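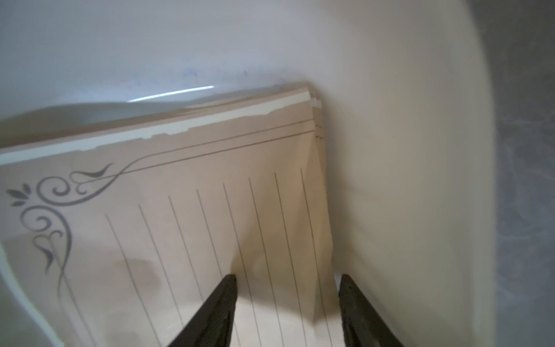
Okay, hi everybody, can you hear me at the back? Good. So the title on the program is "Please Write Back," and I picked it in a hurry, and then I got attached to it. I'm going to talk about letters. Paper ones, with a stamp. If you came for the seed swap, that's across the hall and you have my blessing.

(Wait for people to settle. Sip of water.)

I started writing letters again two winters ago. I'd moved from Wedby to Boderby, which on a map is nothing, but it was far enough that I stopped running into people at the grocery store. And I noticed that the friends I texted every day knew what I'd had for lunch and had no idea how I was doing. So one night in January I sat down and wrote to an old neighbor. Four pages! I hadn't written four pages by hand since high school and my hand cramped up like a claw.

She wrote back eleven days later. I know it was eleven because I checked the mailbox on every single one of them like a kid waiting for a cereal prize.

NEXT SLIDE: the shoebox

When my grandmother's house was cleared out, I got the shoebox. You probably have a shoebox somewhere in your family too. Mine had 132 letters in it, almost all from her sister in Vevcombe, and I read them in order over one very long weekend. Most of them are boring! I want to be clear about this. There's a lot about the price of coal, and a dog with a bad ear, and whether the plums set. There's one whole letter about a coat that was too big in the shoulders. And by the end of that weekend I knew my great-aunt better than I know some people I've worked with for years.

(Read the plum letter here. Take it slow, people always laugh at the bit with the ladder. If running behind, skip to "the worst jam in the county.")

So if you take one thing home, let it be the plums. People freeze up because they think a letter needs news in it, and then they don't write until something big happens, and by then they're too busy. Put the dog in. Put the coat in.

NEXT SLIDE: getting started

Practical stuff, since somebody always asks.

Pen: whatever you've got. I use a cheap ballpoint. I tried a fountain pen and got ink on the couch.

Paper: I like something small. A small page fills up fast and you feel like a genius. The little Oyelaran stationery shop by the bus station has a sale bin in March and I go a bit wild in there. Plain printer paper folded in half is fine too, my neighbor uses it and I've never once thought less of her.

How to open: skip the apology. You know the one, "sorry it's been so long." I counted, because I'm like that, and 67 of the letters in my shoebox start with some version of sorry. That's over half! Just start with where you're sitting. "I'm at the kitchen table and the radiator is banging." You're off.

How to finish: ask two questions. One easy, one that takes some thinking. It gives the other person something to grab onto when they sit down to answer.

(Check clock. Should be at twenty minutes. If not, drop the part about envelopes.)

Envelopes, quickly. Write the address before the letter. I have a drawer of finished letters I never mailed and every one of them was missing an address.

LAST SLIDE: your turn

There are pens going down the rows now. Think of one person. Write their name at the top, then where you're sitting, and keep going until I ring the bell at ten to four. I'll be writing mine up here too, so please don't stare.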